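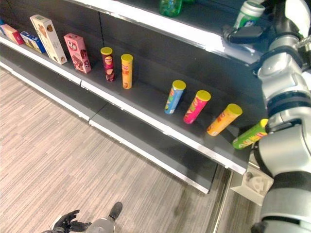
Minutes taken by Jarmo Pitkänen, snack aisle working group, Friday, 4:30 p.m.

Present: Eero Ahonen (chair), Jarmo Pitkänen, two from the Skanham store. Apologies from Bundo.

1. Last minutes. Approved, with one fix: the Tindov order was 200 cans, not 300.

2. Middle shelf. Eero loves the new order, boxes on the left and canisters to the right, and so do the rest of us! The yellow lids look terrific against the dark shelf. Two things to tidy: the tall cream box should stand straight, and the orange-yellow can shouldn't be left tipped toward the edge. Skanham asked whether the gap after the two cans by the boxes could be closed up. Agreed, and Jarmo will redo the shelf plan. 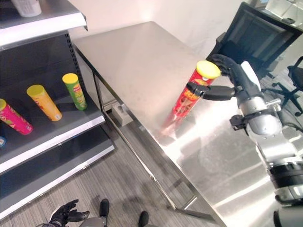
We then had a long and very cheerful talk about the steel table. Everyone wants to keep it close to the shelving, so stock can be set down and faced before it goes up. Labels to the front, lids on top, please. Red cans stay on the list for October (Skanham wants 20 more).

3. Price strips. Sjöberg can print for the white shelf edges. Eero to send them the sizes, order no. 563.

4. Any other business. Skanham would like to try the same layout on their end shelf. Great idea, full support from the group. Eero will visit before the next meeting.

Closed at 5:15 p.m.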